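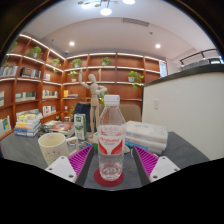

Progress report to Baradik, Telilmont project
Period: up to the end of October
Prepared by: Afonso Nogueira

1. Summary

This report covers the setup and upkeep of the hand-held gripper Seyoum, which is the only machine paid for from the equipment part of the grant. In the last period we told you that the gripper was assembled but was not yet closing evenly. This is now repaired. The gripper is in regular use and we have 507 grasps recorded with it. We are behind the plan on one point, the spare pads, and I explain this in section 4.

2. Repair of the fingers

The main problem was the left finger. When the trigger was pulled, the left finger arrived later than the right one, and a light object was pushed sideways before it was held. We first suspected the spring and changed it, without any improvement. Lourenço Amaral then opened the handle and found that the guide rail on the left side had been mounted with a washer too many. With this washer removed, both fingers meet in the middle. The work took him 40 minutes, plus one evening to find the mistake, and I have not charged the evening to the project.

While the handle was open we also cleaned the rail, put a very small quantity of dry lubricant on it and checked the cable of the camera for wear. The cable was in good condition. We tied it again with more slack at the bend, as the old position was pulling a little on the connector when the wrist was turned.

The screws that hold the finger plates are a weak point. They go directly into plastic, and each time they are removed the thread becomes less strong. For this reason we decided to take the plates off only when the pads must be changed. For normal cleaning the pads stay on the fingers and are brushed along the grooves with a soft toothbrush and warm water, then left to dry overnight. Alcohol is not used anymore. On the first set it made the material hard, and the ridges began to lose their shape.
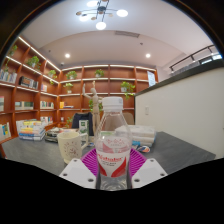 3. Daily check

Since the repair we follow the same short check before each session. Sem Kramer wrote the first version and we have made it shorter two times. At present it reads as follows:

Close the gripper with nothing in it. The pads must touch along their full height.
Grip a bottle of water with its cap on, lift it a little above the table and put it back. Repeat with the wrist turned to one side.
Look at the pads for cuts, dust or folded ridges.
Try the finger screws by hand. Do not use the driver if they are not loose.
Make a short test recording and play it to the end before starting the real work.

The bottle is a good test object. The plastic is ribbed in places, the sides give way under the fingers, and if one pad works more than the other the bottle leans immediately. A mug was tried also, but it is rigid and hides a small error.

We do the check on the same table where we record, among normal household things. In the old workshop the table was clear and the light was flat, and a unit which passed there could still give bad recordings later. The lit shelves, for example, make the camera exposure change when the wrist turns. We now keep the exposure locked and note the value in the log.

Of the 24 sessions in this period, four were stopped at the check. Three of these were for a loose screw and one was for a full memory card – this last one was my own fault. The log is in the shared folder, together with the drawing of the rail in its corrected form.

4. Open points

The spare pads are late. Pesico promised two sets and we have received one, in a material a bit softer than the one we ordered. We have kept this set closed in its bag until they answer. The pads now mounted are still good, and I expect them to serve until the next report if we continue with the brush.

The second open point is the turned grip, with the gripper held on its side. It works, but the weight of the handle is then carried by the thumb, and after a long session the person starts to pull the trigger less far. We can see this in the finger position data. It is a question of the handle and of the working time more than of the fingers, so I would like to try a shorter session before we change any part.

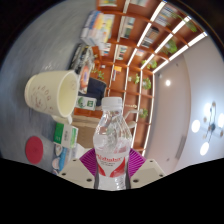
Vega Vallejo, reading the draft of this section, asked that we do not wait with the handle. In her view a shorter session only moves the problem to the next day, and a simple wrist strap should be tried first. She also wants the trigger travel measured at the beginning and at the end of every session, and written in the log beside the exposure value.

I agree with the measurement and it will start with the next session. For the strap, Lourenço will prepare a version from webbing we already have, so there is no cost for the grant.

5. Plan for the next period

Trigger travel in the log, from the first session.
Trial of the wrist strap, first by Lourenço and then by Joaquim Lobo, who has the smaller hand.
Answer from Pesico about the second set of pads. If it does not come, I will ask you for permission to buy from another supplier within the same budget line.
Metal inserts for the finger screws, to be fitted at the same time as the next pad change.

No change of the total budget is requested. I would be thankful for your opinion on the supplier question before we place any order.

Afonso Nogueira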